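Why do shops turn rainbow in June?

Every June, lots of companies swap their usual colours for a rainbow. It's for Pride, when lesbian, gay, bisexual and transgender people and their families march, celebrate and ask to be treated fairly. Sounds lovely. But should you believe a logo? 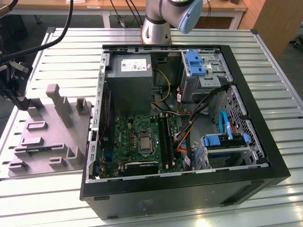 By Sidra Jatoi
Kids' Explainers, 2019-05-02

Anyone can print a rainbow. It's cheap, and it can sell a lot of socks.

Take Oketti, the shoe shop. Last June it put rainbow laces in all 73 of its stores. The posters said "Love is for everyone." I asked how much of the lace money went to a Pride group. Two emails later, I still didn't have a number.

Zikness, which makes lunch boxes, did answer. It gives three cents from each rainbow box. You can decide if that's a lot. (I don't think it is.)

Fouad Belhaj has marched in his city's parade with his husband for years. "I like seeing the flags," he told me. "I'd like it more if they were still up in winter."

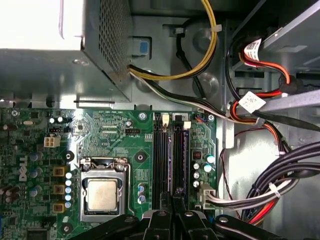
Is it wrong to buy something with a rainbow on it?

Buy it if you like it. Just don't assume the money helps anyone. Look on the label or ask in the shop, and if they can't tell you where it goes, you're probably just paying for a rainbow.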